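Laces keep coming undone on new sneakers, is it me or the laces?

Asked in Shoes & Clothing, 233 views

Okay so this is driving me a little nuts. I walk to work most days, from the Kundasbridge end of town, and I bought new white leather sneakers in August. Super comfy, no complaints about the fit. But the flat laces come undone at least twice on every walk. My old pair had round laces and I never had to think about them. I do a normal bow, same way since I was a kid, then I double knot it and it turns into this giant lump that STILL works loose by the time I get to the crosswalk.

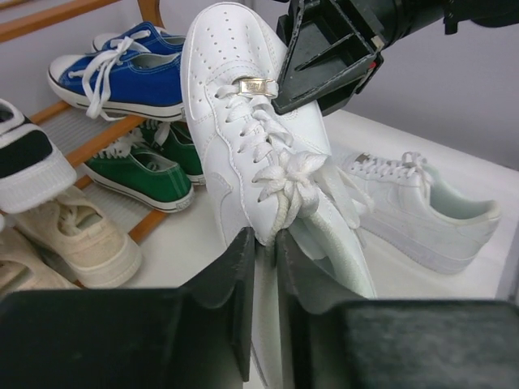
I've tried pulling tighter, but then the top of my foot hurts by lunch. Do I just buy different laces? Is there a trick? I really don't want those elastic ones with the plastic toggle, I had them once and hated them.

3 answers

Answer 1 (accepted)

Check which way your bow sits! If the loops lie across the shoe, side to side, you're tying a square knot and it should hold. If they twist around and point toward your toes and your ankle, that's a granny knot, and it'll shake itself loose no matter how hard you yank on it. I did it wrong until I was in my thirties, so no judgment here.

The fix is super easy. Do the first part (the cross and tuck) the opposite way from how you usually do it, then make your bow like always. It feels so weird for a few days and then your hands just get it.
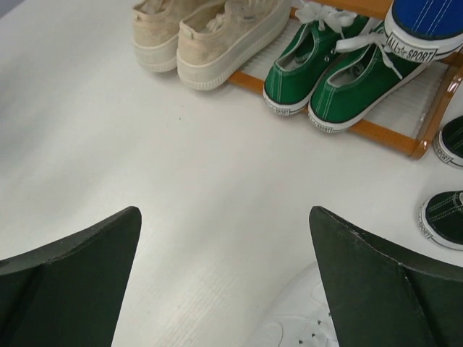

The other thing is to skip the double knot for now and see how the plain one does. If you still want some extra, wrap the loop around twice before you pull it through. It comes undone with one tug when you get home, and it's a lot flatter than what you've got going on. For the sore foot, snug things up from the toe end one row at a time and leave the top couple of rows a bit looser.

Helpful: 202

Answer 2

just get new laces, they're cheap. I like the Birkett cotton ones. measure your old ones first, I bought the wrong length and had to send them back

Helpful: 8

Answer 3

Agree with the first answer, but I'd add that fabric matters too. Slick polyester laces slide on themselves and cotton grabs. I have some canvas pairs, and the laces on those stay put all day with a regular bow.

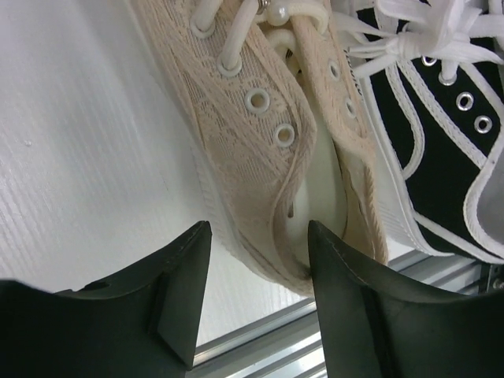 Before you spend money, try getting the laces a little damp right before you tie them. My grandma's trick, works on cotton anyway. I've also washed new laces in hot water with a bit of dish soap to get that factory slickness off, and that helped on one pair and did zip on another, so who knows.

Helpful: 31

Comment from the asker: It was the granny knot!! Switched on Thursday and made it all the way in with both shoes tied. I keep doing it backward on the left foot though.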